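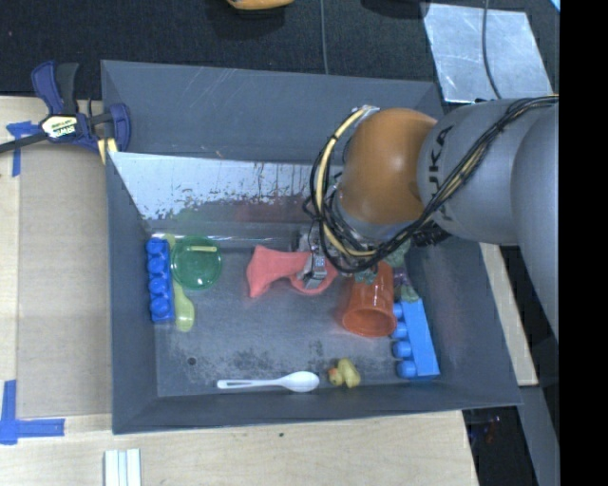

Lists > Cinska Users > Picking Cells > Message

Print this message | E-mail this message

Re: cable loop rubbing near the wrist

Hello all,

> We've got the same trouble at Heywood. The dress pack
> sags whenever the arm reaches low into the bin, and we
> lost a signal line after 516 hours. How much slack are
> you leaving past the last joint?

Too much, in my case! I had 200 mm spare and it kept dropping in front of the fingers, so I've pulled it back to 52 and put a second strap higher up the arm. Don't do it up tight — you want to be able to slide the bundle along with a finger. Then jog the wrist slowly to both ends of its travel and watch the thick cable, never mind the thin ones, they'll follow.

The other thing I'd check is whether your bin has crept. Ours did, a few mm a week, and I blamed the calibration for ages before I thought of it (sigh). It's clamped at the corner now with blue tape on the bench to show where it lives, and I look at the tape before each run.

Has anyone tried the Plamisard sleeves? Broswood quoted me for 3 but couldn't tell me the bend radius, and I'm not cutting up a good harness on a guess. I'll be re-strapping again in April anyway, so there's no great rush.

Cheers from the bench end

This site uses cookies to remember your list settings. Accept | Find out more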